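November 2020

Finished the second pass of the Cumier burial register this morning. The file stands at 1,919 entries, one row per burial, with the page and line of the original in the first two columns. I had merged two rows in January where the clerk wrote a mother and infant on a single line. They are separate rows again, both carrying the same line number with a suffix of a or b. The suffix is ugly but it sorts properly.

Columns as they now stand: page, line, surname as written, surname standardized, given name as written, given name standardized, date of burial, age as written, age in years as a decimal, abode, relationship, remarks. The relationship column holds whatever the clerk put down (son of, relict of, wife of) and is not interpreted. The abode column is a mess. Cumier itself is hardly ever named in it and the side roads are spelled by ear. Escobar Road is there in so many forms that I have left it alone until the rest is done.

The ages took longer than they should have. The clerk uses days, weeks, months and years, and in the earlier pages leaves the unit off when he considers it obvious. A bare 3 beside "infant of" is probably days or weeks, while a bare 3 beside a given name alone could be either months or years. I stopped guessing. A bare number with no unit and no supporting word now gets a blank in the decimal column and a U in remarks. It costs me a few linkages and saves me from inventing children.

Surname standardization is the other thing I redid. The first version used a phonetic code and nothing else, and it put families together that have no business being together. It also kept apart the ones where the initial letter was misread, as in T for F, or L for S in the older hand. The present version uses a lookup table that I maintain by hand. Each spelling found in the register points to one standard form, with a note of which entry justified it. If no entry justifies it, the spelling stands on its own. The table is slow to build and easy to defend, and the phonetic code survives only as a sort key for finding candidates.

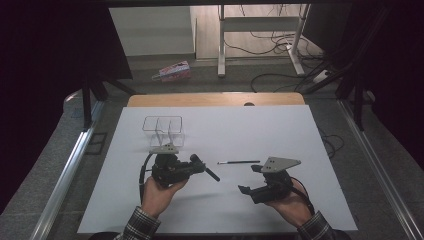 The table, with the white board and both grippers.

Linkage run in the afternoon. Felard was left on its default settings the first time, and those are tuned for census returns, where everyone has an age and a birthplace. A burial register has neither reliably. I turned off the birthplace comparison altogether, halved the weight on age, and raised the weight on the relationship field once it had been split into relation and name of relation. Threshold for an automatic link is 80. Anything under that goes to the review list with both source rows side by side.

Result after the run: 215 burials with no link to a baptism, a marriage or a household. I had expected more. Going down the list, they fall mostly into groups I could have named beforehand. There are unnamed infants. There are married women entered under a first name and the word "wife" with the husband's name missing. There are people described as strangers or travellers, and a fair number with an abode at Toltier, which had its own burial ground and its own book. The last group is the interesting one. If Toltier people were being buried at Cumier, then either the Toltier ground was full or closed for a period, or the families had a prior plot at Cumier and went back to it. The cluster is not spread evenly. Most of it sits in one run of pages, which points to a closure, or to a gap in clergy, and I have seen no vestry minutes for Toltier that would settle it.

I have the Toltier book on film only. The film is legible for the first part and then the exposure drops away, and the fold of the volume swallows the left margin where the dates are. A request for the original is in. Until it is answered I will not enter anything from the dark section, even where the surname can be made out. An undated row is worth very little in this scheme and tends to attract false links.

Checked a sample of 100 automatic links by eye against the images. I am keeping the sheet of results with the file, each link marked sound, doubtful or wrong. The wrong ones share a cause. Where a child died and the next child of the same sex was given the same name, the program likes to tie the burial to the second baptism, particularly if the burial age is blank. The rule I have added is simple enough: if two baptisms in one household share a given name, and the second falls after the burial, only the first is eligible. If the burial falls after both and there is no age, the row goes to review. It should have been in from the start. Every parish I have worked on has had necronyms in it. 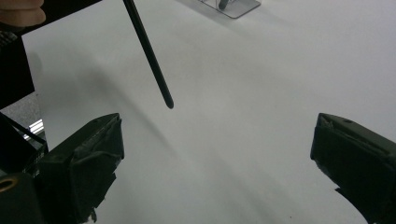

Can a burial entry with no age be linked to a baptism at all?

It can, if some other field narrows the choice to one person, such as a named parent or an abode that only one household of that surname occupied. With a name and a date alone it should stay unlinked.

Wrote that out in full for the notes that go with the file, along with the rules on bare numbers and repeated names. The notes have grown longer than I wanted. Anyone using the table later will need to know which decisions were made by the clerk, which by me and which by the program, so each linked row now has a one-letter origin code: C, M or P. Where I overrode the program the code is M and the program's score is kept in the next column, unaltered.

One small correction to my own earlier work. I had read "relict" as "widow" throughout and standardized it accordingly, and in three places the word was applied to a man. The meaning is the same, surviving spouse, but my standard form had changed the sex of the deceased. The written form was intact in its own column, so the repair took only a few minutes. The standard form is now "surviving spouse" for either.

The remarks column also needs a pass. The clerk used it for causes of death, weather, fees unpaid and, on one page, what seems to be the price of a load of gravel. Causes will go in a column of their own, as written, with no attempt at modern terms. "Decline" stays "decline". The fees may be of use for placing families in the township assessment rolls, although the rolls for those years have been rebound out of order and I have yet to work out the sequence.

Backups: working file, yesterday's file, and a plain comma-separated copy with no formatting. The copy was opened in a text editor and the accented letters have survived. They had not survived in the previous export, where each é came through as two characters and split several surnames in the standard column into false variants. Those rows in the lookup table are deleted.

Still to do: Escobar Road spellings, the repeated-name rule rerun over the whole file, the remarks column, and a second letter about the Toltier vestry minutes. The rerun first, as it may change the review list. The marriages have not been touched and will have to wait for the new year.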